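Pandach Household Product Label Text

4 min read

Pandach is a table of text transcribed from the labels of everyday packaged goods: drinks, cleaning supplies, dry food and toiletries. It was compiled for work on spelling correction and ingredient-list parsing. The release contains text only.

Version 2, released Wednesday, August 18, 2021
Maintainers: Arvo Lappalainen, Celina Krajewska

Contents

The release has 3442 rows in one tab-separated file, `labels.tsv`, encoded as UTF-8 with Unix line endings. Each row is one block of text from one label. A block is a run of text set in a single type size and color with no rule or box through it. A bottle with a brand name, a volume statement and a recycling notice therefore yields three rows.

Columns:

- `row_id` — integer, stable across versions
- `item_id` — groups rows from the same package
- `category` — one of 23 values, listed in `categories.txt`
- `block_type` — name, volume, ingredients, warning, address, date, other
- `text` — the transcription
- `legibility` — full, partial or none
- `pass` — which transcriber's reading was kept

Rows with `legibility` set to none have an empty `text` field. They are kept so that block counts per item stay correct. Filter them out before computing character statistics.

Transcription rules

Capitalization and punctuation follow the label. Line breaks are written as a vertical bar with a space on each side. Hyphens at a line break are kept, and the word is not rejoined. Characters that could not be read are written as one question mark each when the number of missing characters is clear, and as `[?]` when it is not. Real question marks are escaped with a backslash.

Text molded into the container is transcribed only if it is not part of a mold number. Stamped dates are entered as printed and are not converted to a standard format. Logos made entirely of lettering count as text. Logos with no lettering are skipped.
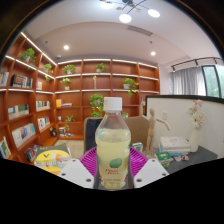
Every item was read twice, independently, by two people. Where the readings differed, a third pass settled the row and `pass` is set to 3. Differences in spacing alone were resolved by script in favor of the first reading. The script is `merge_passes.py` and takes the two raw files as arguments; it needs Python 3.6 or later and no other packages.

Changes from version 1

The Nyitrai subset, 968 rows, was added in February. It had its own block types, which were mapped to ours using `nyitrai_map.tsv`. Its "slogan" type has no equivalent and went to other. The `pass` column was not recorded for this subset and is blank — do not read a blank as a first-pass reading.

Known problems

Address blocks are inconsistent. Early transcribers split the street and the phone number into separate rows, later ones did not. Fine print in pale ink is overrepresented among partial rows, so legibility is correlated with category.

The Osex loader drops rows with an empty `text` field by default. Pass `keep_empty=True`. The Zuster loader reads the escape character literally and should not be used with this release.

Corrections should give the `row_id`, the current text and the proposed text. Send them to Celina Krajewska through the issue tracker.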